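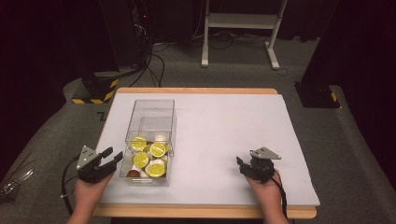 JOSTLOW, December - The Jostlow Concert Band is accepting applications from arrangers and woodwind players for its spring reading sessions. The sessions will produce corrected parts for a set of Brarnix Players theater scores that have not been performed in full since the original company closed.

The collection consists of seven overtures and incidental suites written for pit orchestra. Most survive only as a piano-conductor score and an incomplete set of parts. Total length is 1,301 measures. The band has finished a first transcription for wind ensemble, and that version now needs to be read, marked and revised before the parts are printed.

Positions open

Arranger (one position, paid). The arranger will revise the full scores after each reading. Duties include checking transpositions, redistributing string lines among clarinets and saxophones, and rewriting passages that fall outside a practical range. Applicants must deliver files in a standard notation format with linked parts. The fee is $600 per finished suite, paid on acceptance of the final score.

Readers (unpaid). We need players on oboe, bassoon, E-flat clarinet, bass clarinet and baritone saxophone. Readers should be able to play unfamiliar music at sight and mark errors by measure number. Doublers are welcome - please list every instrument you can bring.

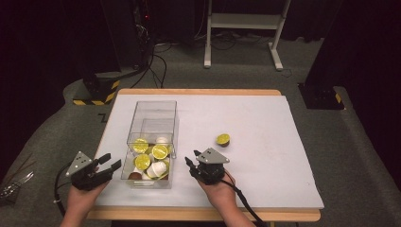 Sessions run in the evening at Kramer Hall, with downbeat at 7:00 p.m. Doors open half an hour earlier. Each session covers one work, read twice: once straight through at a reduced tempo, then by section with stops. Marked parts are collected at the end and do not leave the building.

The third suite, Prillow Fair, calls for two percussionists and a celesta. The percussion parts are complete. The celesta part is missing after letter K and has been rebuilt from cues in the piano-conductor score, so readers should expect discrepancies there.

How to apply

Arrangers should send a one-page resume and two sample scores for wind ensemble. At least one must be a transcription from orchestra or theater orchestra, with the source pages included for comparison. Recordings are optional - computer playback is acceptable if labeled as such.

Readers should send a short note giving instrument, years of ensemble experience and any dates they cannot attend. No audition is required.

Address all applications to Wumpini Abubakari, music librarian, Jostlow Concert Band, Kramer Hall, Room 530. Applications close at the end of December.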